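Ticket 1581
Subject: Shared calendar shows meetings one hour early after the November clock change
Opened by: Abelardo Vergara
Product: Drernon Calendar Sync
Priority: 3
Status: Resolved

November 5, 2021 - Reported problem
Recurring meetings on the Fumel office calendar show one hour early on phones. The desktop client shows the right time. Meetings created this week are fine on both. Restarting the phone and removing the account made no difference.

First check
Compared the time zone on the server, the desktop client and two phones. All match. Exported one of the bad meetings and opened it in a text editor. The start time is stored with a fixed offset and no zone name. The desktop client ignores the offset and uses its own zone, so it looks correct there.

Second check
Asked whether all recurring meetings are affected. Abelardo says only the ones brought over from the old Nimanach server. That import has 917 entries. Meetings made after the move have a zone name and display correctly.

Also tested whether attachments play a part, as the Ó Néill design review has attachments and was the first one reported. Opened them from the phone and they load normally.

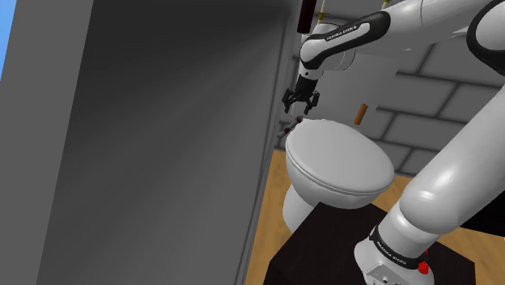
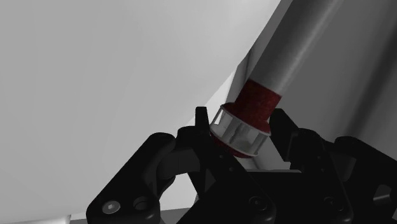 Robot arm near a toilet, and a gripper around a cylindrical object, both renders

Removed the attachments from a copy of the meeting and the time was still wrong. Attachments ruled out.

Fix
1. Paused sync on the Fumel calendar.
2. Backed up the calendar to a file.
3. Ran the zone repair tool on the imported entries only, with the office zone as the target.
4. Turned sync back on and forced a full refresh.

The first run stopped with error 4 (entry locked). Someone had a meeting open for editing. Closed it and ran the tool again - no errors.

Result
Phones and desktop now agree on the meetings we checked. Abelardo confirmed on his own phone. One canceled meeting came back after the refresh and he deleted it by hand.

Backup file kept on the support share. Ticket closed.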